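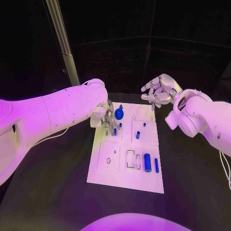
Ottavio Pagano me escribió que por qué no lo programábamos y punto, que para qué tanto mover los brazos a distancia si las posiciones del tablero se pueden medir con una regla. Y lleva parte de razón, oye. Le contesté un correo larguísimo y al final he pensado que quedaba mejor contarlo en la galería, que la tenía abandonada desde octubre y me daba hasta vergüenza entrar.

A ver. Las posiciones se miden, sí, pero lo que yo quiero grabar es lo que pasa entre una posición y otra. Cómo se acerca la pinza a una clavija azul, por qué lado baja, cuánto titubea quien maneja antes de cerrar los dedos. Todo eso en una regla no sale! Lo que hacemos en Ridine es sentarnos a los mandos, hacer la tarea con los brazos del robot como si fueran los nuestros (bueno, como si fueran los nuestros después de una siesta muy mala) y guardar la demostración entera, con sus dudas incluidas.

La tarea de esta temporada la llamamos Czarnecka, que es el nombre que le pusimos al tablero y ya se ha quedado. Piezas azules sobre placa blanca: clavijas pequeñitas, cilindros más gordos, un pomo redondo. Dicho así parece un juguete de guardería. Pues os invito a probarlo con una pinza metálica en un lado y una mano con dedos en el otro, que cada una pide una manera distinta de pensar. Con la pinza vas directa, abres, bajas, cierras. Con la mano me paso media demostración decidiendo qué dedo manda.

Las clavijas pequeñas son mi cruz. Si entro un pelo torcida, la pieza se inclina y ya no hay quien la saque limpia, y el cuerpo me pide empujar más fuerte, que es justo lo que no hay que hacer. Cuando manejo a distancia echo muchísimo de menos el tacto. Miro, corrijo, vuelvo a mirar. He aprendido a bajar muy despacio y a parar antes de agarrar, y esa pausa luego se nota en las grabaciones: las mías son más lentas que las de todo el mundo, pero tienen menos tirones (eso me dicen, y yo me lo creo encantada).

Otra cosa que preguntaba Ottavio: cuántas demostraciones hacen falta. Para Czarnecka nos hemos puesto 200 por tarea. En una tanda buena salen 60 y acabo con los hombros como piedras. También guardamos las que salen mal, en carpeta aparte, y al principio me parecía una manía de acumuladores, pero cuando algo falla luego al reproducirlo voy siempre a mirar ahí primero.

Y lo de enseñar a mano, o sea, coger el brazo y llevarlo tú por el camino? También lo hacemos! En Plutetness, que es donde aprendí yo, era casi lo único que se usaba. Me gusta mucho para movimientos grandes, porque notas el peso del brazo y te sale una trayectoria muy natural. Para meter una pieza en un agujero justo me gusta menos: tapo con mi propio cuerpo lo que tendría que estar viendo, y encima empujo sin querer. Con dos brazos a la vez ya ni os cuento, me faltan manos. Ahí el mando a distancia gana de calle - en mi opinión, que en el taller hay peleas por esto.

Unos apuntes para quien esté empezando, que me los piden bastante:

Antes de grabar haced seis repeticiones de calentamiento y tiradlas todas. Las mías de primera hora son un desastre.

Decidid qué hace el segundo brazo mientras trabaja el primero. Si lo dejáis a su aire se acaba colando en todas las demostraciones un movimiento tonto que luego el robot repite muy convencido. A mí me pasó con una especie de saludo y costó una tanda entera.

Cambiad de persona. Nosotros nos turnamos cada dos tandas, y se nota en la variedad de caminos.

No corrijáis a escondidas. Si se os escapa la pieza, la recuperáis dentro de la misma grabación, con toda la torpeza del mundo. Esos rescates valen oro.

La próxima entrada la quiero dedicar a los mandos que estamos probando con Brernance, que tienen un poquito de vibración al tocar algo y me tienen muy ilusionada - aunque todavía me lío con qué vibra por contacto y qué vibra por aviso. Ottavio, si después de leer esto sigues con lo de la regla, te guardo un turno a los mandos y lo discutimos con las clavijas pequeñas delante.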